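In Praise of Folding on the Bed

My mother ironed everything, including pillowcases and a certain pair of my father's work pants that went straight back under a truck the next morning. I loved her and I did not inherit this. What I did inherit is the belief that laundry ought to be folded on a bed, and I have come around to thinking it is one of the more sensible things she taught me.

I know there are other schools of thought. My neighbor Farzana Jafri folds standing up at the dryer, one piece at a time, while everything is still warm, and she is done before I have found the other end of a fitted sheet. My old roommate Dalia Younis folded on the couch in front of the TV, and her sweaters always had popcorn in them. Remigiusz Górecki, who taught me to drive and a good many other things besides, had a proper table for it in his basement, waist high, with a lamp over it. I admired that table very much. I still wouldn't want one.

A bed is big, for one thing. You can lay a pair of jeans out at full length and see where the legs really go, which you can't do on your lap. It is soft enough that you can press a crease down with the flat of your hand and feel it settle. And it has a deadline built in, since sooner or later you will want to lie down, and the pile will be there waiting for you. I have gone to bed at one in the morning beside a hill of towels exactly once, and I slept badly, and I folded them at breakfast.

Make the bed first, though. This is the part I feel strongly about. Pull the sheet tight before you put a single sock on it. A smooth sheet in one plain color makes the whole job calmer, and it keeps the small things from wandering off into the blankets.

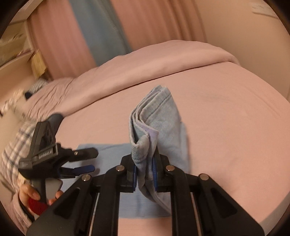
Denim is where people give up, and I understand why. It has opinions of its own. A T-shirt will go wherever you send it, but light blue denim that has been through the wash a hundred times still wants to spring back open, and the hems are so thick that the layers never sit quite level. There is a fashion now for folding everything into little packets that stand up by themselves in the drawer, and I was rude about this for years. Then I tried it with my jeans, mostly to prove a point to my sister-in-law Mehwish Hashmi, and I have to report that the point went to her. In half, in half again, then in thirds from the bottom, and if it stands for a second or two when you let go, you've got it. If it leans, well, lean it against another one. That's what the other jeans are for.

I don't do it with everything. Underwear can look after itself. So can dish towels, and so can anything belonging to a child under ten, which will be on the floor by noon no matter what shape you gave it.

Babar Janjua, who reads these columns before I send them in, wrote in the margin that I was making a great deal out of a chore, and he would like it known that he hangs up his jeans by the belt loops. He is welcome to. My feeling is that we are going to spend a lot of hours of our lives doing laundry whether we write about it or not, and I would like to spend mine in the nicest room I have, with the window open in July and the radio going down the hall.

So I keep on with it, two loads a week, jeans last. The white shirts I send out. I never did learn to iron a collar, and my mother, bless her, has stopped asking.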